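Home | Storytime | Early Readers | Staff Blog | Visit

Let's drop storytime registration
2 min read

I've wanted to write this since the spring, and Selma Tomić finally told me to quit complaining at the desk and put it on the blog. So: I think registration for storytime has to go. All of it, even the friendly little online form!

I know why we have it. The room holds 50 and I'm the one who'd be standing at the door saying sorry. But look at who signs up the minute the form opens. It's the parents who already know us, who have the date on the fridge and a laptop handy (I love them, I was one of them). The dad who wanders in from the Savthorpe bus with a toddler under his arm sees "full" on the sign and goes home. Then three families don't show and I'm singing to a rug with holes in it.

Drita Janevski thinks I'm being romantic about this, and she has a point about the summer crowds. Her fix is to keep half the spots for walk-ins. I could live with that, but it still means a list, and a list means somebody checking names while the hello song is going — usually me, badly, with a puppet on one hand.

What I'd like is the same storytime twice in a row, same books, doors open. Yes, it's tiring. Yes, my voice goes. I'd still take a hoarse morning over that sign. We could try it for August and see whether my throat or the rug gives out first.

If you've done back-to-back sessions, tell me how long a break you leave between them. I'm guessing ten minutes and a very large tea.
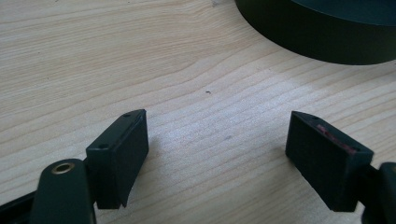 Children's Services Team, Olten Branch Library
Contact us | © 2021 Olten Branch Library | Back to top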